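Dilon two-arm bench unit, five months in

Review by I-hsuan Su. Posted May 6, 2021

Three stars. Would be four if the cables behaved.

Background, quickly. We're a small packing and kitting room at Hsiao, mostly sample sets, wipes, little dishes, lids. Dilon came in December on a lease through Putard. I run the late bench so I get it for more hours than anyone, and I was not asked before it was ordered. Saying that up front.

Setup: took two days, brochure said one. The arms themselves went on fine. Most of the time went on the table. You have to mark out your work area and then stick to it, and everybody on the shift has to stick to it too, which sounds easy until someone puts their tea down.

Good bits first. Quiet. Quieter than the old sealer by a mile. Hard items it's very good at, 145 lids in an hour on a decent night and none on the floor. Doesn't mind doing the same thing after ten at night, and I do. My wrists are better than they were last winter, no question. I used to go home and not be able to open a jar.

Hands are the expensive part and you can tell. Proper fingers, jointed, not a pinchy claw. They open wide and they can come at a thing from both sides.
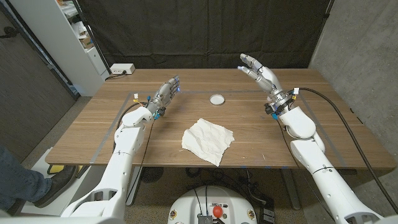
Both hands open over the taped area. Paper towel near the front, small white dish further back.

Soft stuff is where it struggles. Paper, cloth, anything with a crease in it. It'll do a flat new sheet all right. A crumpled one, it hunts about, lifts a corner, drops it, tries again. I timed one at 59 seconds, I'd have done it in two. Putard say the next software update helps. They said that in Febuary as well.

Cables. There's one off each wrist and they hang. I've caught my sleeve twice. Want clips, or a sleeve, or something in the box at this price. We bought our own ties in the end.

Stop button: big, red, on the base between the arms. Good button. Bad place if you're stood at the far side of the table loading. We asked for a second one on a lead and got it, 16 days, no charge, fair play.

Now the people side, as the other reviews on here skip it. We were six on lates, now we're four. No one was sacked, two moved to goods in, and one of those two wanted to go and one didn't. The four of us left do less packing and a lot more minding. Laying out, checking, resetting, writing up the faults. It's easier on the body and harder on the head, and you can't chat the same because you're half listening for it to stop. Pay went up by 40p an hour after we asked. Took some asking.

Training was a half day, all on the screen, nothing on what to do when it just sits there with its hands up. Which it does. Switch off, wait, home the arms, start again. Write that on a card and stick it on the wall, you'll need it the first week.

Tried the Breturora one at a trade day before all this. Stronger, but noisy, and only a gripper each side. For boxes I'd have that. For small fiddly things Dilon.

Would I send it back, no. Would I buy it for a room that does mainly cloth or tissue, also no, wait a year. And talk to whoever is on the bench before you sign, they'll tell you which jobs they'd be glad to loose and which ones they want to keep.

Edit: cable clips now listed as an extra. Not paying for them.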